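The Clinic on Trergate

The therapist at Vahidi had me lie on the mat and lift one knee. Then the other. I had gone 43 days without tying my own shoes.

"Where do you feel it?" she asked.

"Hip. Down to the calf."

She wrote that down. 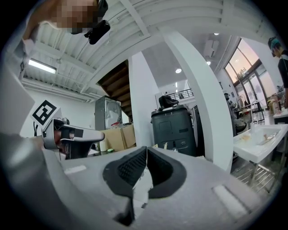
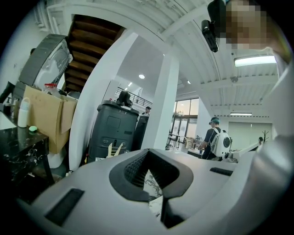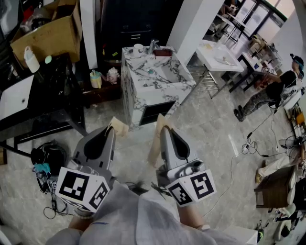
Third picture: faucet, cup and tray at the sink.

She gave me 2 exercises and a printed sheet. I was to walk 900 steps before breakfast and stop if my foot went numb.

I walked to the Marimano bakery and back. On the first morning I sat down on the wall outside and waited for my leg to quit buzzing. A man with a dog asked if I was all right. I said I was resting.

By July I could get as far as the Ustness bus stop. It has a bench, and I stood next to it. When the bus came I got on, paid, and rode six stops with my hand on the rail. At the last one I bent my knees and picked up my bag.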